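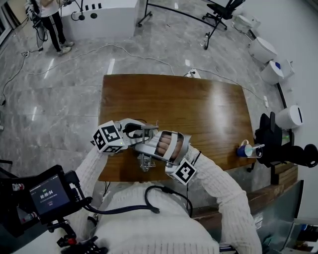 The glove gets checked before the arm does. At the Trela workshop in Plelstead that order is fixed, and Raili Lappalainen, who keeps the cell running, has it written on a strip of tape inside the tool drawer.

The cell has the name Catance on its paperwork, though most people there call it the table. An operator sits down, straps a hand into the silver exoskeleton, and moves. Cube markers on the device, printed with black-and-white squares, let the tracking software work out where the hand is. A robot arm stands at the other end of the same wooden table, a short reach past wherever the operator has left a drink.

Most of Lappalainen's morning goes into the markers. A cube that has turned slightly on its bracket still tracks perfectly well. It just tracks wrong, and the error shows up later as a hand that seems to float beside the object it is holding. She wipes the printed faces with a dry cloth, looks for scuffs, and tries each cube with a fingertip. If one moves, the bracket screws come out and go back in with fresh thread lock, and the whole glove is calibrated again.

"People want to nudge it back by eye," she says. "I did that in January and we threw out 530 recordings."

The strap is next. It has to sit just behind the wrist marker, tight enough that the device doesn't slide when the forearm turns. Sleeves are a known problem. Thick knits bunch up under the strap and then settle, so operators in sweaters are asked to flex the wrist for a minute and tighten again before calibration starts.

Calibration itself is dull. The operator rests the device on the table, makes a loose fist, opens it, and repeats this at set points marked on a paper template. The software compares the finger plates with the cube positions and gives an error in millimeters. Lappalainen accepts anything under 2. Above that she starts over, and if the second try fails she goes looking for a cable.

It is often a cable. The coiled one that hangs across the operator's chest takes up slack well, but its connector gets pulled every time someone stands up without thinking. She has replaced it more than any other part. The thinner leads fail less often and are harder to diagnose, because a bad one may work until the arm is raised. Her method is to start a recording, watch the timer on the handheld monitor, and bend each lead slowly along its length until something drops out.

Replacement parts come from Juntunen, a small supplier that makes up the harnesses to length. The coiled cable is part number 201 in their list, and she keeps spares in the drawer under the tape.

The robot arm needs less of her time. She checks the base bolts on Mondays, listens to the joints through a slow sweep, and cleans the gripper head. Its log stood at 3261 hours on 18th October, when she last greased it, and the next service is planned for the new year.

What she would like to change is the floor. Power and data lines still run across the tile to reach the table, and she has asked for a channel along the wall.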